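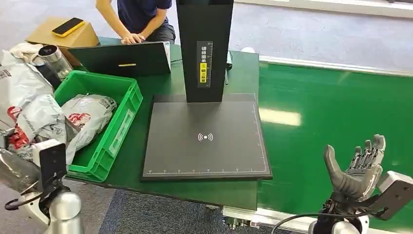

## The returns bench at Plotton

Paisan sells small homewares online and handles its own returns out of a shed in Plotton, a short drive from the main store in Brodville. The shed covers 400 square metres, and most of that is shelving. Parcels that come back from customers go over one green-topped bench before they go anywhere else, and this page is about that bench.

It was put together for the people in the Brodville office who see the numbers every Friday but haven't been out to the shed. It should also be of some use to anyone starting on the bench in December, when we bring on extra hands. Most of what follows is about the layout, as that's what people ask about first.

In a normal month 2327 parcels come back. The busiest month so far was a January with just over 4000, and we were still opening bags from it well into February. On a steady day one person can get through 164 parcels, including the time it takes to sort out the ones with no paperwork inside.

### The bench

The old set-up was two trestle tables pushed together. They were the wrong height and there was a gap between them that swallowed packing slips. The current bench came from Brito, along with the scanning column, and it has been in the same spot ever since. We tried it side-on to the wall for a week and went back.

The work runs from left to right. Parcels wait on the left, the label is read in the middle, and the person on the laptop matches it to an order. Small parcels are brought over in a green plastic crate so they aren't sliding about on the mat. The crates stack when they're empty and the handles are big enough to use with gloves on. We've tried cardboard cartons for the same job, but they go soft at the corners after a fortnight of being dragged about.

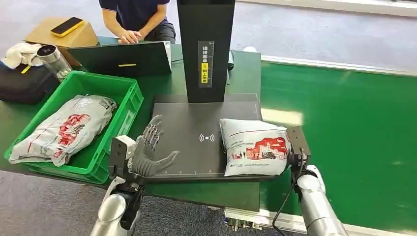
*A full courier bag in the green crate, left of the scanning column, with the laptop in use on the far side of the bench.*

Soft courier bags are most of what we get. They're cheap to send and they fit odd shapes, but they are harder to read than a box. The label ends up across a fold, or the customer has stuck the return label half over the original. Flatten the bag with the side of your hand before you put it on the platform. If the label still won't read, type the number in and carry on.

A few things that come up often:

- Bags are slit along the short end, away from the label. Keep the label until the refund has gone through.
- Anything with a glass part gets opened over the mat, never over the crate.
- If there are two orders in one bag, book in the first one completely before starting the second.
- Parcels meant for another seller go on the bottom shelf by the roller door. There are more of these than you'd think.

### The scanning column

The column stands at the back of a flat black platform. Parcels go down in the centre of the platform, where the white symbol is, and the ruler marks on the edges are handy when a size has to be noted. Anything too long for the platform gets measured with a tape.

Wipe the platform at the start of the shift and again after lunch. Tape residue builds up faster than it looks, and grit from the shed floor will scratch it. A dry cloth is enough most days. Please don't use the citrus spray, as it leaves a film.

Leave the labels on the column alone, too. One corner of a label lifts now and then in hot weather and can be pressed back down with a thumb. 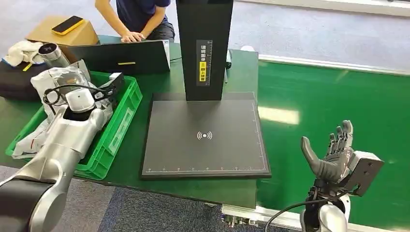

*Packaging and a coiled black cable in the crate. The phone is on its cardboard box beside the laptop.*

### Loose parts

Not everything comes back in one piece. Cables, brackets and bits of metal turn up separate from whatever they belong to, and sometimes the main item isn't in the bag at all. Loose parts stay in the crate with their packaging until the order has been found. Once a part is out of its bag and on a shelf by itself, the chance of matching it up again is close to nil.

If the order can't be found by the end of the day, the part goes into a zip bag with the date and the courier number written on it in marker. Those bags are kept for three months. Last time we cleared them out, most of it was cables and wall brackets, plus a surprising number of single curtain hooks.

### Still to do

The bench could use a shallow shelf underneath for tape, markers and zip bags. At the moment they live on the windowsill, which is a walk of a few steps each time - not far, but it adds up over a day. Brito has quoted for one that clips to the frame. The other option is a plain timber shelf made up in Brodville and brought out on the regular van.

We'd also like a second stack of green crates before the summer sales. The colour doesn't matter much, but the size does, because anything wider takes up room that's needed for the platform.

Corrections and additions can be left in the notebook by the kettle in Plotton, or sent to the returns inbox.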